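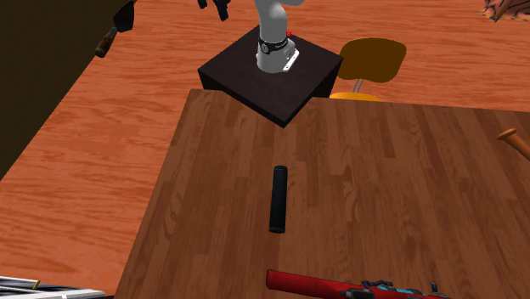

Home > Workshop Talk > Interviews

Stories Interviews Repairs Archive Contact

5 min read

Graciela Ledesma starts every visit by looking at the base. She has kept the arms running at Clustico for 14 years, and she still crouches down first thing in the morning, coffee in one hand, to look at the flange where the arm meets its pedestal.

"Everybody wants to talk about the gripper," she told me, laughing, "and I love the gripper too, but if the bottom moves a hair, the top moves a lot more. So I go to the bottom and work my way up."

The arm she cares for most is a white and grey one that the crew calls Falleck (it came with the name, and she has never found out who picked it). It stands on a square block next to a work table and picks things up off the planks, odd shapes mostly, long ones and round ones and ones that like to roll. Before any of it gets near the real table, she tries the layout in a simulation, with the pedestal, the table and even the chair put where she wants them.

"I spend a whole afternoon moving a table that doesn't exist," she said. "My sister thinks it's the funniest job in the world! But I would much sooner bump the arm into a pretend table than the one I have to sand down afterward."

Her routine goes by the hour meter. Every 70 hours she wipes the fingers and checks the pads for wear. At 4000 hours the arm gets the long service, with the base bolts taken out one at a time, cleaned, and tightened again in a cross pattern. She writes the readings by hand in a green notebook, and then, a little grudgingly, in the Nerkance software as well.

Last August the arm began setting things down just short of the mark. She swapped the pads, then ran the calibration again, and spent more than 18 hours on it altogether before she put a straightedge across the mounting plate and found it sitting a touch high on one side.

"A bit of old paint under one corner," she said. "I scraped it off with my thumbnail, I really did. Then I called Piras to cancel the part I'd ordered, and they were very nice about it."

She still keeps that straightedge in her coat pocket, and she took it out twice while we were talking.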